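Print this post | E-mail this to a friend

The great utensil stand rethink

So I've been on a kitchen kick since April, and if you read the drawer post you already know how that started. (Short version: a whisk, a potato masher and a drawer that would not open for love or money.) I finally gave up on drawers for the big tools and moved over to one of those standing racks, the kind with a pole in the middle and hooks at the top. Mine is a Sollow and it cost me 30 dollars, which felt like a lot for something that holds a ladle. I've come around!

What I like is how little counter it eats. The old crock I used before was a big heavy thing from Nogueira, gorgeous glaze, and everything in it got tangled up like a bag of coat hangers. You'd go for the slotted spoon and come away with three other things attached. With the pole you only give up a circle of space at the bottom, and the tools hang up where you can see them.

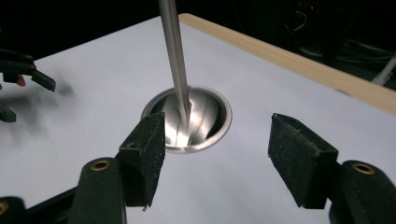 Does a stand like this need a heavy base?

It needs a wide one more than a heavy one, as long as you load the hooks evenly. Put the ladle and the big spoon on opposite sides and it'll stay put. Hang them both on the same side and you're asking for trouble, especially if you're a grabber like me.

Anyway, before I put anything back I wanted to start clean, so every last tool came off and went into the sink. I do this now and then and I'm always a little horrified. Grease gets up there! If your stand lives anywhere near the stove, the hooks will get that sticky film, and a dry cloth just pushes it around. Warm water, a drop of dish soap, an old toothbrush for the spots where the hooks meet the middle, then a dry towel right away so you don't get spots.
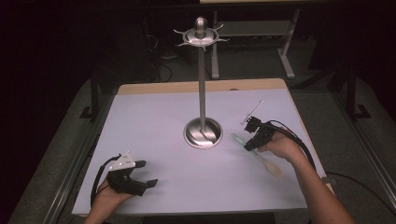 Then comes the fun part, deciding what gets to go back. I was pretty strict this time. The ladle, the spatula I use every single day, the slotted spoon, the pasta fork. The masher went to the bottom cabinet and I haven't missed it once. I had a second spatula, a Wukby with a bendy edge, and I went back and forth on it for way too long before it got a hook too (I'm weak).

Polishing is where I get fussy. I use a soft cloth and a tiny bit of white vinegar, and I wipe in one direction so I don't leave swirls.
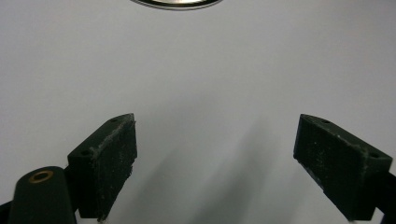
My other fussy thing is where I do the work. I used to clean metal stuff right on the dark stone counter and could never tell if I'd gotten the crumbs and the gunk off. Now I take it over to a plain white surface, where a shiny silver rim has nothing busy behind it and any bits that drop are easy to spot. Wipe the surface first, though, or you'll just pick up whatever was on it. I forgot that once with flour and had to do the whole job over.

Next up is the spice shelf, and I'm already dreading it.

Recent posts
The drawer that ate my whisk
Piltow jars: are the lids worth it?
Saying goodbye to the Nogueira crock
What I keep next to the stove
Dish towels, sorted at last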